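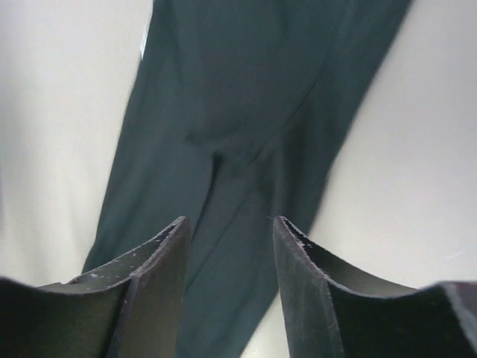 Conceição Simões told us in April that she had expected to lose the part of the job she liked, the folding, and to keep the part she didn't, the lifting, and that after a few weeks beside the robot she would put it the other way around. Several of her coworkers at Somside said much the same in their own words, and a few disagreed with her quite strongly. This section is about both groups.

By Leonor Amaral and Finn Rieger
June 20, 2020
Reading time: 8 minutes

4. What changed at the folding tables

4.1 From folding to laying out

Somside washes and finishes workwear and plain cotton clothing for hotels, clinics and one very large bakery. When we began our visits, 30 people worked in the finishing room at the Traltau site, and all of them folded. The robot they call Hero was placed at the end table, on the side nearest the bins, and given the simplest garments first. We interviewed everyone in the room who agreed to talk, and we stood at the table ourselves for several shifts (badly, at first!).

The change people brought up most was one we hadn't planned to ask about. A person who folds takes a shirt from the heap, shakes it and has the first crease in it before it touches the table. A person who works next to Hero spreads it out and lets go. It looks like a small difference, but it moves the effort from the wrists to the shoulders, and it breaks up a motion some of these workers have been making for half their lives. Sérgio Fonseca called it "learning to stop early," and we've borrowed the phrase ever since.

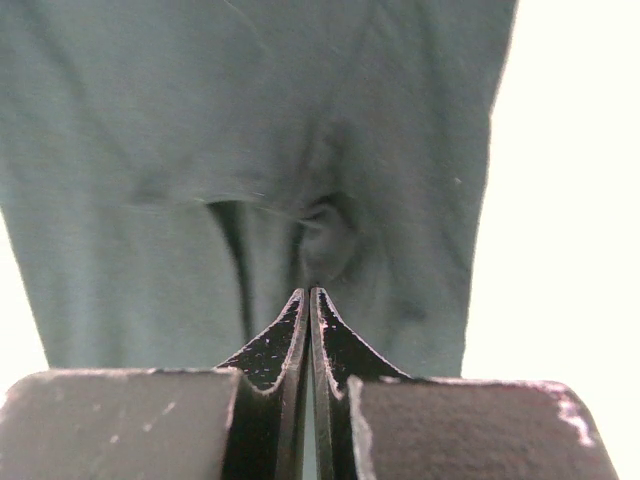 Skill in this room has always been judged by touch, and we were delighted by how quickly that knowledge found a new use. Workers who can tell a tired knit from a fresh one with their eyes closed began telling the engineers which cloth would bunch. The soft gray-green fabric in the figure at the head of this paragraph is a good case: the material has gathered into a rounded pucker right above the fingertips, and a folder would recognize that swirl as the start of a bad crease. There is a speck of lint near the slanted edge, too, and lint was a subject on which everybody had opinions. On the day shift it led to a wiping routine for the fingers, written by the folders and taped to the wall in two languages.

We coded 127 remarks about the robot from our notes. The largest group by far was advice: where to start on a garment, which side to leave slack, what to do about cuffs. Complaints came next, mostly about pace. Hero has one pace and people have many, and a worker who is used to racing through the hour before lunch can't race a machine that won't be hurried. Natália Sampaio found this restful. Others found it maddening, and two asked to move back to the hand tables, which they were allowed to do.

Figure 3. Fingertips at the cloth, with a folded hem to the left and a faint line of stitching just inside it. Hems were a favorite topic in the interviews.

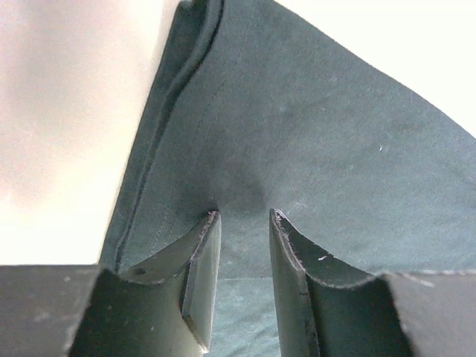
4.2 Who gets to say "that one's no good"

Before the robot, a garment with a weak seam was pulled by whoever happened to be folding it. The decision took a second and was never written down. With Hero at the end table, the person laying out became the last one to handle the cloth closely, so the decision moved to them, along with a reject bin and a paper slip. Over the study period 855 slips were filled in at that table. We read them all, and they are wonderful documents. "Sleeve has had enough" is one. "Ask Seixas if they boil these" is another, Seixas being the mending room across the yard.

The slips mattered because they gave the folders something to point to. In the old arrangement a supervisor could say that too many shirts were being pulled, and there was no record to check.

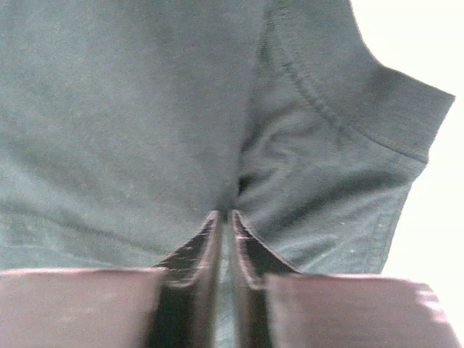 Now there was a stack of paper, in the folders' own handwriting, and the mending room began answering it. By our last visit, some slips came back with a note on the reverse. Pay did not change with the new duty, and we think it should have. Several workers told us they were doing an inspector's job on a folder's wage, and we couldn't find a way to disagree with them.

Comments

Natália S.
I said restful compared to the bakery week. Otherwise fair. Please thank whoever typed up the slips.

pressroom_dan
We have more than 50 people on finishing and no robot yet. Did the two who went back to the hand tables stay there? I'd like to see that in the next version.

Finn Rieger
Dan, one stayed and one now swaps by the day. It's in section 5.

M. Okel
The wiping routine would be worth printing in full as an appendix.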